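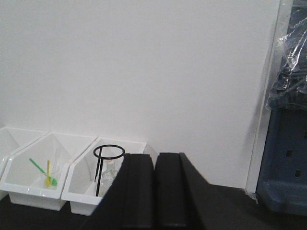

The case against Vatmont District Council began with a leaflet, and the woman who wrote it would like it known that the leaflet was not very good. "It had two spelling mistakes and the wrong phone number," she says. She is the secretary of the Skistcombe Residents' League, which is suing the council over its new permit for handing out printed matter in the street, and she asked me to leave her name out of it on the grounds that her mother-in-law reads this website. We talked in the League's back office, where three white plastic bins sit in a row against the wall, open at the front, the kind you would expect to find full of washers. Her filing system, she tells me, is under review.

The permit costs £50 a day. It applies to anyone giving out leaflets in the town centre "for the purpose of influencing opinion", a phrase that appears in the by-law without further explanation. Takeaway menus are exempt. So are circus flyers.

"I asked whether a menu influences opinion," she says. "I was told it depends on the menu."

The League had been leafleting against the closure of the Pranholm Road car park, an issue on which it has strong views and on which I was given all of them. By February it had been fined for handing out paper without a permit, and fined again for handing out a second leaflet complaining about the first fine. The two together, with costs, came to £2000. "Which is more than we had. We had a raffle, and we had a tin."

Did they think of simply paying for the permit?

"We applied for one. They wanted the leaflet in advance so they could see what it said. Well, it said the council was useless. We didn't fancy our chances."

It was at this point that they went to Leung, a small firm above the dry cleaner's, who took the case at a reduced rate and told them to stop talking to the council by email after nine in the evening. The claim says the by-law interferes with free expression, and that the League has lost members and donations as a result. The council says in its written reply that the scheme is there to reduce litter, that it is applied evenly, and that the League's money troubles are the League's own affair.

She has read the reply several times. "They say we'd have lost the members anyway. It's a bit personal, that."

And would they have?

There is a pause. "Some of them were quite old," she says.

What the League does have is a petition, with 1207 signatures, and it has become rather a sore point. The council accepts that it received it. It doesn't accept that it has to do anything about it, as the petition was handed in on paper and the rules changed last year to favour the online form. The online form, when I tried it, asked me to pick my ward from a list that didn't include Skistcombe.

"I know," she says. "We've written to them about that too."

I put it to her that litter is a fair thing for a council to worry about. She agrees, more readily than I had expected. She even thinks some sort of rule would be sensible - a duty to pick up what gets dropped, say - and says the League offered as much at a meeting before the fines. "The officer wrote it down. He had a nice pen. That was the last we heard of it."

The hearing is listed for 3 hours, and Leung have warned her that most of it will be spent on what the word "purpose" means. She is going anyway and is taking sandwiches. If the League wins, the fines are set aside and the by-law goes back to the council to be rewritten. If it loses, there may be the other side's costs to find, and she would prefer not to discuss the tin.

Meanwhile the car park closed in the spring. I asked if that made the whole thing seem a little beside the point.

"It was a terrible car park," she says. "You could never get a space."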